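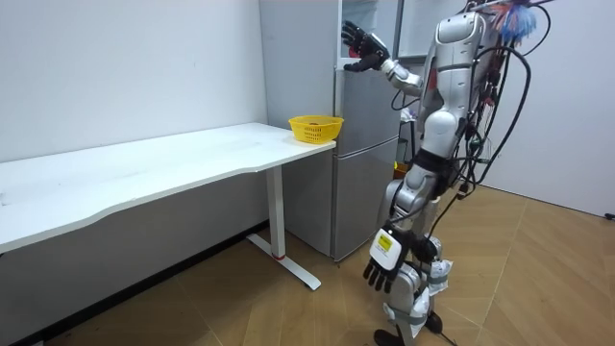

A hand on the upper part of the fridge, with a seam between the upper and lower doors.

How to Clean Out a Fridge in One Morning

I put off cleaning the refrigerator longer than any other job in the house, and I suspect plenty of you do too. It always seems like it's going to eat up the whole day! But if you let the shelves run down a little first (I like the morning before a big grocery trip) and have a clear table close by, you can be finished well before lunch.

Before you open anything

Clear off the nearest table or desk and give it a quick wipe. Lay out two clean dish towels, a soft cloth, a bowl of warm water with a small squirt of dish soap, and a cooler if you own one. Then find yourself a basket with holes in the sides, the kind you might use for rinsing berries. You'll be carrying it back and forth all morning, so pick one that's comfortable to hold.

Empty one section at a time

Please don't pull everything out at once. I did that for years, and I always ended up with warm milk and a bad mood. Start at the top and work down, so any drips land on a shelf you haven't washed yet. Milk, meat and leftovers go straight into the cooler. Jars can wait on the table. Check the dates as you go, and if a leftover has been in there more than 4 days, let it go.

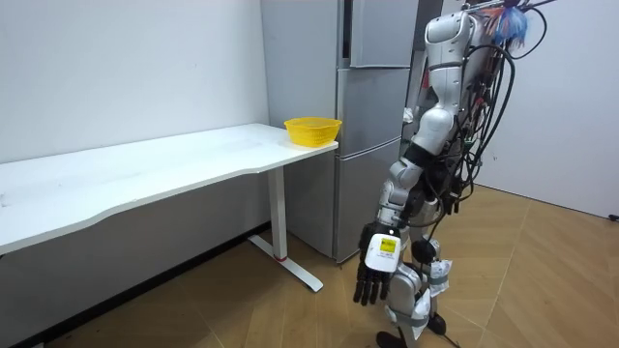 Yellow basket at the end of the desk, right in front of the fridge.

Keep your basket at the end of the table closest to the fridge. It saves a surprising amount of walking, and loose little things like lemons and cheese sticks won't roll off onto the floor.

Wash, dry, put back

Let glass shelves come up to room temperature before they touch warm water, or they can crack. Wash them in the sink, dry them well, and wipe the inside walls while they're out. For sticky spots I mix two tablespoons of baking soda into a quart of warm water, lay a wet cloth over the spot and go have my coffee. Seven minutes or so usually does it.

Do the door seals next, with a corner of the cloth wrapped around your finger, and then the drawers. Drawers need to be bone dry before the vegetables go back in, and a folded paper towel on the bottom helps a lot with lettuce.

Finish with the outside. Wipe the doors from top to bottom, following the grain if yours has one, and run the cloth along the seams between them, where crumbs and fingerprints love to collect. Then rinse out the basket and leave it upside down on a towel to dry.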